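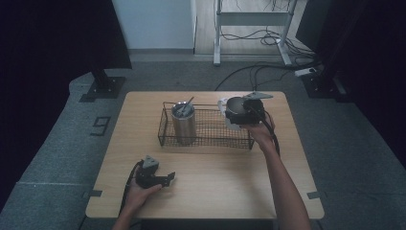
Looking after a DVD collection

Discs last for years if they are stored upright in their cases. Stacked flat they can warp, especially on a shelf over a radiator.

Hold a disc by the edge and the centre hole. To remove fingerprints, use a soft dry cloth and wipe straight from the middle outwards, never round and round. If that fails, use a little 70 per cent isopropyl alcohol on the cloth and leave the disc for 2 minutes before playing it.
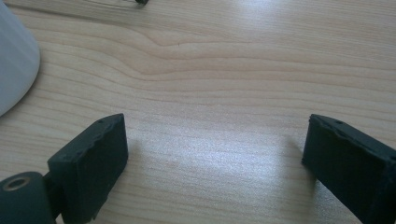
Check for scratches in good light before you buy second-hand. Tilt the disc slowly under a lamp and look across it. Marks show up at the edge of the glare, in the same way that the grain shows beside the bright patch on a pale wooden tabletop. Scratches running round the disc cause more skipping than ones running outwards.

Box sets with 12 discs or more often have weak hubs. Press the hub down as you lift, and move loose discs to paper sleeves.

Recent tips
Cleaning a remote control
Labelling home recordings
Removing price stickers from cases
Shelving for alcoves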